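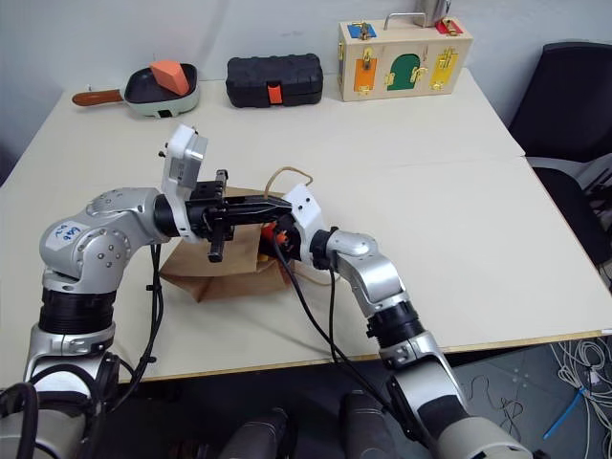
Garder le pain, les herbes et les légumes plus longtemps : mes petites habitudes de cuisine

Lundi 26 juillet 2021

Avec la chaleur de ces dernières semaines, j'ai encore retrouvé un quignon tout vert au fond de la huche, et je me suis dit qu'il était temps de mettre par écrit ce que je répète à mes enfants depuis des années (et qu'ils oublient dès qu'ils ont passé la porte, bien sûr). Prenez-y ce qui vous plaît, chaque cuisine a son humidité, ses courants d'air et ses placards mal placés, et ce qui marche chez moi demandera peut-être un peu d'ajustement chez vous.

Le pain

Je commence par lui parce que c'est la question qu'on me pose le plus souvent. Une miche au levain se garde très bien dans un torchon de lin, posée sur sa tranche coupée, à même la planche. La baguette, elle, n'attend personne : ce qui n'est pas mangé le soir part au congélateur, tranché dans la longueur, et repasse au four le lendemain avec quelques gouttes d'eau sur la croûte. Six minutes à four bien chaud, pas davantage, sinon vous aurez de quoi caler une armoire !

Évitez le sac plastique en été. La croûte ramollit, la mie prend un goût de renfermé et les moisissures s'y plaisent beaucoup. Le sac en papier du boulanger convient très bien pour la journée, à condition de le replier deux fois sur lui-même, et je le garde ensuite pour les oignons.

Les oignons, l'ail et les échalotes

Un sac en papier kraft, quelques trous faits à la perforatrice de bureau, le haut roulé et tenu par une pince à linge, et voilà vos oignons tranquilles pour un bon moment. Je note au crayon la date sur le sac, une manie de ma mère dont je me suis longtemps moquée et que j'ai fini par reprendre. Rangez-le dans un endroit sec, sombre et surtout loin des pommes de terre, les deux ensemble germent à une vitesse décourageante.

Pour l'ail, j'ai un petit pot en grès de chez Landcombe, acheté dans une brocante et dont le couvercle ferme mal, ce qui tombe à merveille puisque l'ail aime respirer. L'an dernier, des têtes achetées en juillet ont tenu jusqu'en novembre, un peu fripées sur la fin mais tout à fait bonnes pour la soupe.

Les herbes fraîches

Le persil et la coriandre se traitent comme un bouquet : on recoupe les tiges, on les met dans un verre avec trois centimètres d'eau, on coiffe le tout d'un sachet posé sans serrer et hop, au réfrigérateur. Changez l'eau quand elle se trouble. Le basilic, lui, déteste le froid et noircit tout de suite – laissez-le sur le plan de travail, à l'abri du plein soleil.

Quand j'en ai trop (cela arrive chaque été, je plante toujours comme pour un régiment), je hache les feuilles et je les mets dans un bac à glaçons, couvertes d'huile d'olive. Mon bac a 16 alvéoles et me fait une belle réserve pour les poêlées d'hiver. Pensez à sortir les cubes une fois pris et à les mettre dans une boîte bien fermée, le congélateur ne sentira pas le pistou jusqu'à Pâques.

La salade et les carottes

Lavez la salade dès le retour du marché, essorez-la franchement, puis couchez-la dans une boîte avec un linge propre au fond et un autre par-dessus. Elle reste croquante jusqu'à six jours si les feuilles étaient belles au départ. Pour les carottes, coupez les fanes tout de suite, car elles pompent l'eau de la racine, et gardez-les pour un potage ou une omelette.

Une carotte devenue molle n'est pas perdue, d'ailleurs. Une heure ou deux dans un saladier d'eau très froide et elle se redresse assez bien pour être râpée. J'ai fait le même essai avec des radis, et j'ai été agréablement surprise !

Les odeurs dans le réfrigérateur

Une coupelle de bicarbonate sur l'étagère du haut, remplacée tous les trois mois. J'ai essayé autrefois le marc de café, mais il moisit s'il n'est pas parfaitement sec et je n'ai jamais la patience d'attendre. Pour nettoyer les joints de la porte, prenez une vieille brosse à dents et du vinaigre blanc coupé d'eau tiède, puis essuyez bien dans les plis.

Si une boîte en plastique garde l'odeur du curry ou du poisson, froissez une feuille de journal dedans, refermez et laissez passer la nuit. Un bon lavage au savon le matin, et elle peut resservir pour les fraises.

La semaine prochaine, je vous parlerai des confitures, avec la recette aux abricots que plusieurs d'entre vous m'ont réclamée. D'ici là, gardez vos bocaux !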